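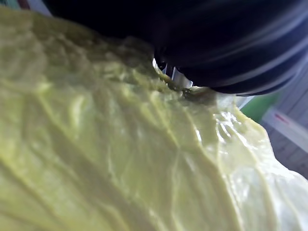 Oltau Athletic Club, Women's Football Section

Carleen Gilchrist will leave the bench of Oltau in February, after 689 matches as player and coach. She told the squad in the dressing room before the morning training, and the talk took less than 10 minutes. Then they went out and practiced corner kicks.

She came to the club at the age of 19, as a left back from Skamen who was not very fast. The coach of that time wanted to send her home after two weeks. She stayed because another defender broke a foot, and she played every match until the summer. "I was lucky, and I knew it," she says. "So I ran more than the others."

As a coach she did not change the style of the team very much. Oltau still defends with four players and waits. Some supporters found this boring, and in the first season they let her hear it. The complaints became fewer after the cup semifinal against Eketti, when Oltau was two goals behind at halftime and won 3-2. People in the town still talk about the last goal, a header from a throw-in, and they do not agree who touched the ball last.

The hardest year was the one after relegation. Over 15 players left, and Gilchrist had to fill the team with girls from the youth section. Two of them are now in the first eleven, and one wears the captain's armband.

The club has not named a new coach. Gilchrist does not want to give advice about it. She will go back to Skamen, where her brother has a house, and she wants to see away matches from the stand, with a sandwich. Her last match is at home against Zanetti. Kickoff is at three in the afternoon, and the gates open one hour before.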